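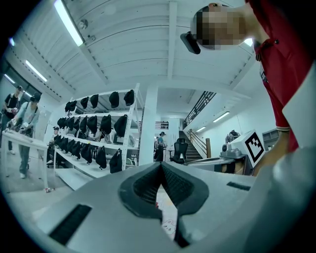 Capítulo 5
Da demonstração à trajetória

Nos capítulos anteriores o braço recebia pontos escritos à mão. Neste, os pontos vêm de uma pessoa que executa a tarefa com uma garra manual, e o software tem de recuperar, a partir do vídeo, onde a garra estava em cada instante e quanto estava aberta.

O problema divide-se em duas estimativas. A primeira é a pose da garra no espaço, obtida por odometria visual e referida a um marcador fiducial de dimensões conhecidas. A segunda é a abertura dos dedos, medida na própria imagem. As duas séries raramente têm a mesma frequência e precisam de um relógio comum antes de qualquer treino.
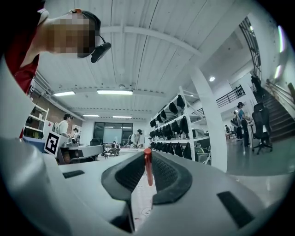 Figura 5.1 Garra manual com um pequeno objeto vermelho entre os dedos; ao fundo, um marcador fiducial sobre a mesa.

O exemplo que acompanha o capítulo usa o conjunto Furtună, com 400 demonstrações. O leitor vai processá-lo com a biblioteca Grestolix, já instalada no Capítulo 2. A demonstração 31 perde o marcador de vista durante vários segundos e servirá de caso de teste na secção 5.3, onde se compara a interpolação simples com o filtro proposto por Wanting Han.

Ao terminar o capítulo, o leitor deverá saber:

calcular a transformação entre a câmara e o marcador;
alinhar duas séries temporais com atraso desconhecido;
rejeitar demonstrações com erro de pose excessivo;
exportar uma trajetória no formato aceite pelo planeador.

5.1 Sistemas de referência

Chamamos M ao referencial do marcador, C ao da câmara e G ao da garra. A transformação de C para G é fixa e obtém-se uma só vez, por calibração.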